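Notes on dating painted tin trade signs, as promised on Saturday. Mostly brewery and tobacco stock, the sort that turns up at house clearances. I'll number these.

1/ Start with the back. Bare tin with even brown oxidation is a good sign. A back sprayed a uniform brown is a bad one. Run a fingernail along the folded edge: old paint chips, sprayed lacquer tends to peel.

2/ Measure the fold. Huang signs up to the Waraston move have a hem of 9 mm. After the move it drops to 8 mm and stays there. I have not yet found an exception, but I have only handled the tobacco range in any quantity. 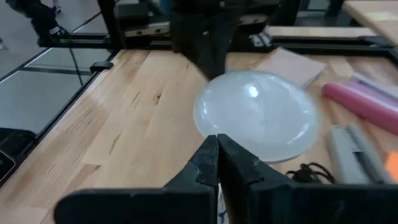 3/ Look at the maker's line, bottom right, under magnification. Lithographed text has a clean edge with slight colour overlap. Reproductions made from a scan show dots in what should be solid black.

4/ Zurer brewery signs are the awkward case. The printer's name was left off the first run altogether, so a missing line proves nothing. Check the gold instead. The early gold is a bronze powder and dulls to green at the nail holes.
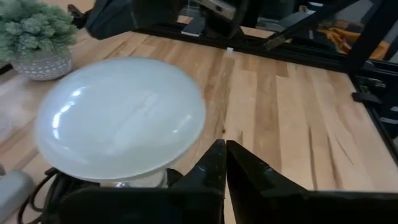 The later gold is a flat yellow ink with a varnish over it. It does not go green at all. If a seller tells you a sign is first run and the holes are bright yellow, ask for a close photograph of the corners before you bid.

5/ Nail holes. Factory holes were punched from the front, so the burr is behind. Extra holes are normal and take little off the price – a sign that hung outside a shop was usually moved once or twice.
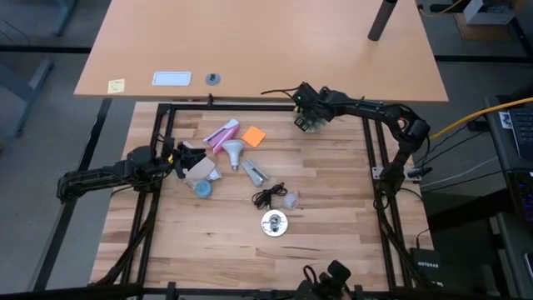
6/ Quantities. The Waraston order book gives 4,000 for the large Zurer oval and 1,000 for the small one. The small one still sells for less. Size matters more than scarcity to most buyers, and the oval looks poor under a foot wide.

7/ Cleaning. Distilled water, a drop of plain soap, cotton wool, no rubbing on the red. The red is the weakest colour on every Huang sign I have tested. No wax on anything with bronze powder in it.

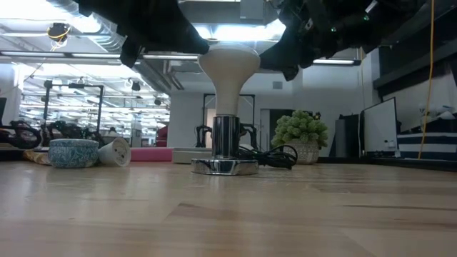
Posted by Marianna Czarnecka

8/ Correction to 2/. Measure the hem on a long side, not at a corner. The corners were dressed by hand and can be a full millimetre out.

9/ A few of you asked about Zelix enamel. Different process, different faults, and the hem rule does not apply. I'll do a separate thread in April once I have the shade cards back.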